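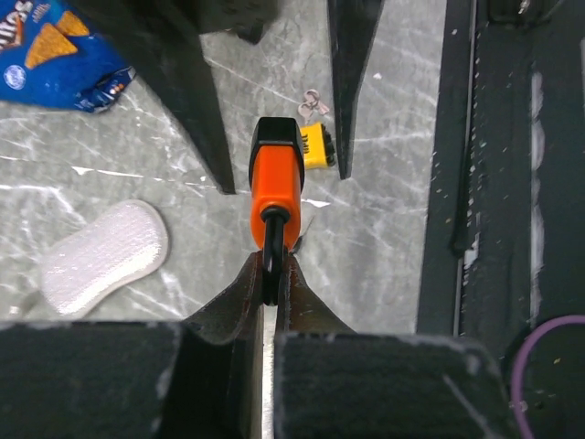
Tool in hand, chip bag still at large. The tabletop test at Skellotville.

Can It Clean Up After Lunch Yet?

Every newsletter with the word "automation" in its name has to ask this question once a year, and our turn has come up. The short answer is sort of, if you aren't hungry again soon.

Subira Nyaga runs the tabletop bench at Skellotville, where the job sounds like something you'd hand a bored nine-year-old. Take a messy table. Pick things up. Put them where they go. The mess is the ordinary kind, a snack bag, a sponge pad, a little yellow brush, a clip, a tool with an orange handle. She would like it all off the marble-look surface and sorted, and she would like to be in another room while it happens.

The tool is the easy one. It's stiff, it has a shaft to pinch, and it stays the same shape from one minute to the next. Nyaga's arm gets hold of a rigid object and puts it in the right bin on most tries, and she has stopped clapping when it does.

Then there is the chip bag. A crumpled bag has no proper handle and no fixed shape, and it changes its mind about both when you squeeze it. Kipchumba Shirima, who writes the grasping software, logged 197 attempts at soft packaging in June and describes the month as "character building." The small flat clip is nearly as bad. People get a fingernail under such things. The arm has no fingernails, and the budget line for fingernails was turned down.

Over at Bresorden, Imani Mwakalinga is trying the same sort of work on a shop floor, putting hand tools back on a bench at the end of a shift. Her system, Husix, cleared a 40-item bench without dropping anything. It took 2 hours. Hugo Pacheco, whose bench it was, says he does it in the time it takes his coffee to cool, though his coworkers would like it noted that he mostly doesn't do it at all.

So should you hold off on hiring a cleaner? I wouldn't. Mwakalinga wants 3,000 clean pickups in a row before she'll let Husix work a night shift alone, and the count goes back to zero with every drop. Shirima has gone back to chip bags. He says he no longer buys them for himself.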